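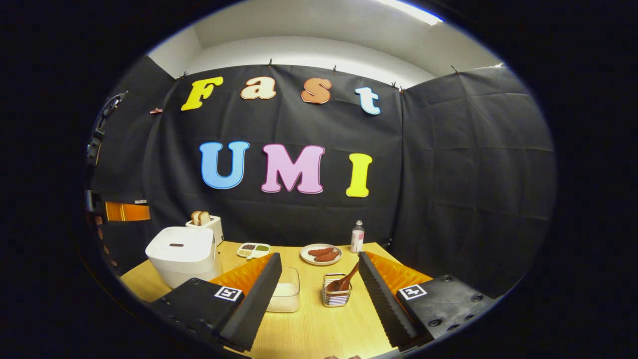 Fault report on the glass breakage, in pieces, as I promised two people I would write it up. Nobody hurt. One container lost, one set of finger pads binned, arm out of use for a while.

Setup for anyone new. We record kitchen tasks by hand with a pair of fingers on a handle, then train a policy from the recordings and run it on an arm carrying the same fingers. Table, rice cooker, toaster, plate, wire basket, glass container. Both halves use the same finger geometry.

The task was dull. Close on the glass container, lift, move it left, set it down, open. It had run without trouble since August on a plastic tub.

On the run in question the arm reached the glass correctly, closed, and kept closing. The wall cracked at the rim, the two halves slid down the pads and the contents went over the table. I hit the stop. The stop worked.

I'll say that again for the safety people: the stop worked, power to the arm dropped, and the gripper held its last position as it is meant to. None of what follows is about the stop circuit.

First suspect was the gripper drive. It's a Stondard unit and the current limit is set in software. I read the limit back from the drive and it matched the config file. I then closed it on a load cell. Force was where the limit said it should be.

So the drive did what it was told. The limit itself was too high for thin glass. It had been chosen for the plastic tub and nobody revisited it when the tub was swapped. That is finding one and it's mine. I swapped the tub.

It doesn't explain why the policy asked for a narrower opening than the width of the glass, though. A correct command would have stopped at light contact and stayed there, whatever the limit was.

Logged command at contact: 5 mm narrower than the object and still falling. With the old tub the same habit would have given a slight squash and you would never have seen it.

Next I went to the training data. Finger opening is never measured directly on the hand-held tool. It's worked out from the two square tags, one on each side, as the tool's camera sees them. Distance between tags in, opening width out.

If a tag isn't detected there is no distance. What should go in the file at that point is a gap. What did go in the file was a guess.

The converter we use came out of the Sullel project. When a tag drops out it carries on along a straight line from the last two good readings. If the fingers were closing when the tag vanished, the file says they carried on closing. Through the glass, if need be.

Once the tag is seen again the width jumps back to the true value. Plotted, it's a ramp down and a vertical edge up. Very easy to spot if you plot it. We had plotted the averages.

I checked the whole glass set. 149 recordings, 87 of them with at least one dropout during the grasp. The policy had learned the ramp perfectly well. No complaint about the training.

Next question was why the tags dropped out there. They're large, high contrast and close to the lens. They shouldn't be hard.

Blur was my first idea and it was wrong. The dropouts happen while the tool is slowing down, and the raw video at those moments is sharp enough to read screw heads.

Occlusion was the second idea, also wrong. Nothing passes between lens and tag during the grasp.

It was glare. At the wrist angle you need for the glass, the tag face catches the ceiling light. White patches stay white, black patches go pale grey, and the detector gives up. Tilt the tool a few degrees either way and it comes back.

The black cloth made it worse, indirectly. With so much dark material round the table the auto exposure opens up, and anything pale near the lens is already close to clipping before the light reaches it. Fixed exposure cured most of the dropouts on its own.

I had assumed the printed tags were matt. The first batch was. The replacement batch came from a different printer and has a slight sheen. Same artwork, same size, same file name. Finding two: the drawing gave dimensions and said nothing about finish.

It now does.

To be sure, I recorded the same grasp with each combination: old tags and new tags, auto exposure and fixed. Old tags with fixed exposure gave no dropouts. New tags with auto exposure gave them on nearly every attempt. The mixed cases sat between.

Changes made, in the order I made them.

Current limit is now stored per object, with a low default. An object that has no entry gets the low default and the arm will simply fail to lift heavy things. I'm happy with that failure.

Converter no longer extrapolates. A short gap is filled between good readings on both sides. A gap longer than 18 frames marks the recording as bad and it's left out of training until somebody has looked at it.

Exposure is locked at the start of each session and written into the recording header. If the header value is missing the converter refuses the file.

Tags reprinted on matt stock. Shiny ones cut in half before they went in the bin, so they can't climb back out.

The arm now compares commanded width with measured width after contact. If the command keeps falling while the measurement stays put, it holds position and raises a fault. It should have had this from day one. Finding three.

I argued for going back to plastic permanently. Sveva Caputo argued that the glass is the whole point of the task, as its edges are hard to see. She's right, so glass stays. There's now a clear screen between the arm and the operator, and eye protection on during runs. Before this we had neither, which I don't enjoy writing.

Food on the table during a glass run gets thrown away afterwards if anything breaks, no matter how far off it was. Same for the small grains. You can't pick splinters out of a compartment tray and be certain.

Pads were binned for the same reason. Ribbed soft pads hold fragments in the grooves, and a fragment there scores the next object or the next hand. I found two on the inspection and had no wish to keep looking.

Retrained on the repaired set. The command now settles at contact and stays flat. I've run it on a thick jar first and then on a replacement container. No breakages so far. I wouldn't call it proven on that evidence, and the fault check hasn't yet fired outside a test where I forced it.

Open item: the other tasks recorded with the shiny tags. Spoon into the basket looks clean. The sausages look clean too, but they're soft and would hide a squeeze in exactly the way the tub did, so I'm checking the width traces by eye.

If you use the Sullel converter, plot the raw opening width for a few grasps and look for a ramp followed by a vertical edge. The setting is called fill_mode and the default is the one that bit us. I've sent them a patch.

Full log and plots are on the group drive under 2023-12-11. Ask if you can't get in.

Comments

hurkanura_lab
We have the same converter and the same default. Just checked, ramp present in our drawer-pull set. Drawers don't break, so we'd never noticed. Thanks for the write-up.

M. Furtună
Did you consider an encoder on the hand-held tool? Then the tags are only a cross-check.

Author
Considered, yes. It adds a cable and a battery and the handle is already heavy by the end of a session. Might still do it on one tool and compare.

tinsnips
What grit do you take to a glossy tag? I've been knocking the shine off with wet and dry.

Author
Haven't tried it. I'd worry about the black patches going grey for a different reason.

pelham_r
"Same file name" gave me a cold feeling. Off to look at our drawings.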